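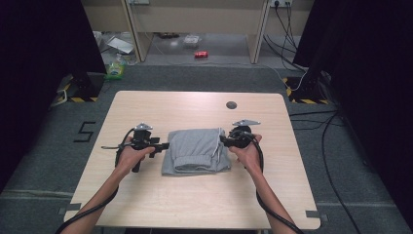 How often do you swap the finger pads on a pair of hand-held grippers? Every 1260 folds on ours, or sooner if the rubber starts to feel slick under your thumb.

Print this page | E-mail this thread

Okay, so the folding cell at Pela got its June going-over and I have notes, because last time I wrote nothing down and paid for it!

First job is always cables. I follow each black cable from the gripper back along my forearm and down, feeling for stiff spots. If it tugs when I reach across the table, it gets more slack (you want a lazy loop, not a guitar string).

Then the little metal plates on top. Snug the screws, wipe the plates, leave them alone. I once over-tightened one and spent a whole afternoon on calibration. Never again.

Sweatpants are my test piece. Thick enough to show a weak grip, and the drawstring finds every gap in the fingers. Left side closes fine, right side was a hair slow until I cleaned the hinge.

Counter read 3522 when I signed off. Next pad change is on the calendar, and I still owe Clemdale an order for spare springs.

Recent posts
Squeaky trigger, fixed with a drop of oil
Floor tape that stays put
Moving the Huanca cell in one morning

Contact | © Grernurholm | Back to top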